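Tapsell Kitchen Things: read me first

Hello! I put this set together because I kept wanting pictures of ordinary kitchen bits and could only find posh ones. It holds 1101 photos of mugs, knives, chopping boards and the like, all in one zip. I've kept the names dull on purpose (mug, board, knife) so you can search them without a dictionary.

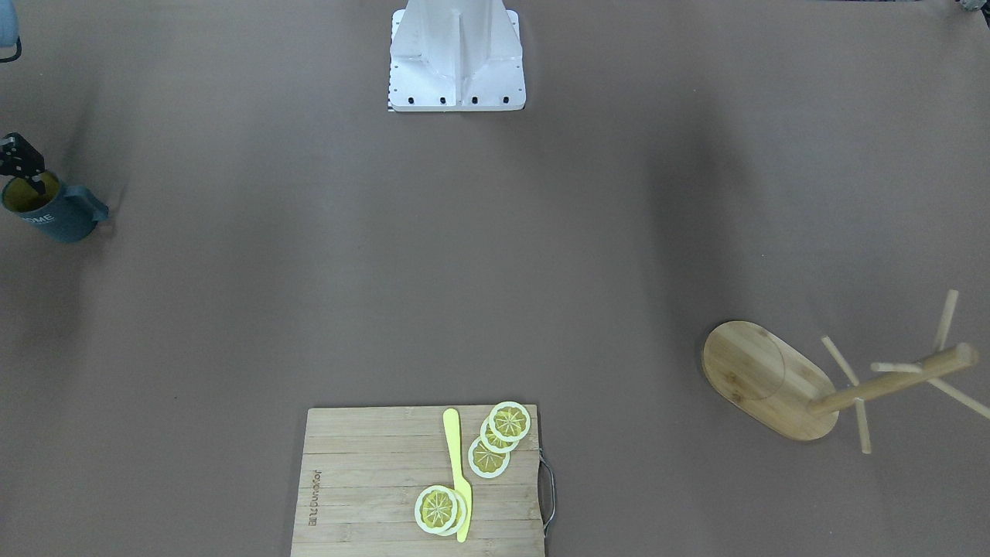 Tapsell Home Objects Club

My favourite mug is in this one, slate blue with HOME in white letters and a yellowish-olive inside. The bamboo board says Joyoung up one side, and I've filed the bright yellow knife under "knife" and also under "yellow", as people do search by colour!

Photos are sorted into folders of 40, the last one being a bit short. I fixed a batch of muddled labels in May, so please bin any older copy. Spotted a mug filed as a bowl? Drop a note on the club page and I'll sort it.

Last updated Oct 21, 2018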